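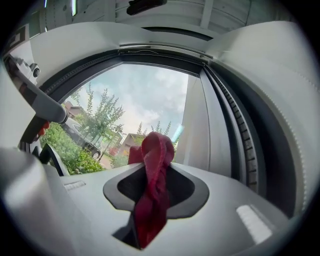
A red cloth in the grip of the Rameo hand-held gripper, at a front-loading appliance.

Rameo hand-held gripper and the Gritgate grasp labels

Rameo is a gripper you carry around in your own hand. You do a household job with it, the camera on the tool records what the fingers see, and the recording becomes training material for a robot arm that carries a matching gripper. We build it at Zukusix, and we've spent most of the past year using it on laundry, a job we picked for being annoying. Cloth folds, bunches and hides its own corners, and no two grabs look the same!

This page covers the tool, the labelling method that goes with it, and what we've learned so far. If you only want the parts list, skip to the end.

The tool

The body is pale grey plastic with a smooth matte finish. We tried a glossy shell first and the reflections were a nuisance near windows, so matte it is. The camera looks out along the fingers, and that means part of the gripper is always in view. We like that. The policy learns where the fabric is relative to the fingers, and you can swap the person for an arm without the picture changing much.

Squeezing the handle closes the fingers. Most people get the hang of it within a few tries, though left-handers tell us the trigger could sit a little lower (it will in the next batch).

The Gritgate method

Early on we trained on whole demonstrations and got a robot that reached beautifully and grabbed badly. It would glide over to a towel, close on nothing, and carry on folding the air. Rozália Tóth, who leads the cloth work, suggested splitting every demonstration at the moment the fingers close and treating that moment as a gate. A short window of images on either side of the gate gets its own label: one layer held, several layers held, or missed. The policy has to predict the label before it's allowed to move on to the lift.

That's the whole idea behind Gritgate, and it was a very good afternoon when we first saw it running. When the predicted label is "missed", the arm opens, backs off a little and tries again from a new angle. There is no separate force sensor involved. Everything comes from the same wrist view.

What we measured

The training set for the current release has 2000 demonstrations, recorded by 32 people in their own homes and in our workshop. We then ran the arm on towels and socks it hadn't seen, taking one item at a time out of a drum. With Gritgate switched off, the arm missed its first grab often and had no way of noticing. With it on, the retry cut the number of abandoned items by up to 70 per cent, depending on the fabric. Terry towels did best. Thin synthetic shirts did worst, and the "several layers" label is still shaky on those.

We were surprised by how much the background mattered. People record near windows, in dim hallways, under bright kitchen lights, and our first models were thrown by every change. Adding more homes fixed more of this than adding more demonstrations per home did. If you're collecting your own set, spread it out! A few grabs in each of many places will take you further than a long session in one.

Comparison with the Mikuš baseline

Mikuš is our older controller, which plans the grab from a fixed overhead camera. It's still in the box and still handy for flat items on a table, where it is quicker than the new one. Inside a drum it can't see past the rim, and the wrist view wins easily. You can run both on the same arm and choose between them in the settings file.

Known limits

Wet cloth is heavier and clings to itself, and we don't have enough recordings of it yet. Anything knotted around another item will usually be lifted as a clump and labelled "several layers" — correct, but not much help with sorting. Very dark socks in a dark drum are hard for everyone, us included.

Rozália is working on a two-handed version for folding. The first recordings started on 18th October and the colour of the towels is already a running argument in the workshop.

In the box

Rameo hand-held gripper
Matching gripper for the arm, with mounting plate
Spare finger pads, 6 pairs
Wrist strap
Charging cable
Recording software and the Gritgate labelling tool
Mikuš controller files
Printed quick-start guide

Labs that already own the earlier gripper can order the new fingers by themselves. They fit the old body with the same two screws, and the recording software will ask you to run the calibration again the first time you plug it in.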